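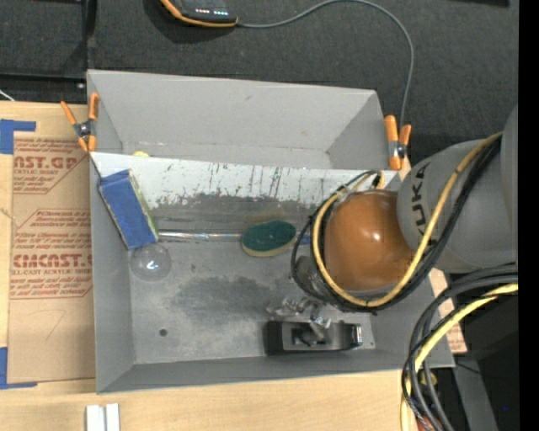 Chapter 7
Public Protest and the Regulation of Assembly

Learning Objectives

After studying this chapter, students should be able to:
Distinguish between a notice system and a permit system for public assemblies.
Describe the limits that authorities may place on the time, place, and manner of a demonstration.
Explain how a planned march differs in law from a spontaneous gathering.
Evaluate a local assembly ordinance using the four-part test in Section 7.4.

Key Terms: assembly, buffer zone, counter-demonstration, notice period, permit, prior restraint

7.1 Introduction

Chapter 6 examined the formal channels through which citizens address their government: elections, petitions, and public hearings. The present chapter turns to assembly in public places. A demonstration uses streets and squares that other people also need, and it often takes place close to the officials whose decisions are in dispute. Most legal systems therefore protect the right to assemble while allowing the authorities some power to regulate how it is used.

The extent of that power is a matter of long disagreement. A city that requires an application many weeks in advance may prevent disorder, but it may also make it impossible to respond to an event while the event still matters. A city that requires nothing may find two opposing groups on the same corner at the same hour.

7.2 The Wadholm Ordinance

The city of Wadholm is used as a case study throughout this chapter. Before its ordinance was revised, organizers of any gathering of more than 17 persons had to obtain a permit from the police department. The department could refuse an application without stating its grounds, and no appeal was available before the planned date.

In the last full year of the old system, the department received 188 applications. Many came from the tenants' movement in the Korletey district, where residents objected to the proposed sale of public housing. In December, one such application was denied, and about 675 people marched to the city hall without a permit. Several were fined. The municipal court later set the fines aside, holding that the ordinance gave officials too much discretion.

The revised ordinance replaced the permit with a written notice. Organizers must state the route, the starting time, and the name of a contact person. The city may change the route only for reasons of safety or access, and it must give those reasons in writing. A gathering in immediate response to a public event is exempt from the notice period.

Section 7.3 compares the Wadholm ordinance with the stricter rules in force in Vultonow, where permits are still required within the government quarter.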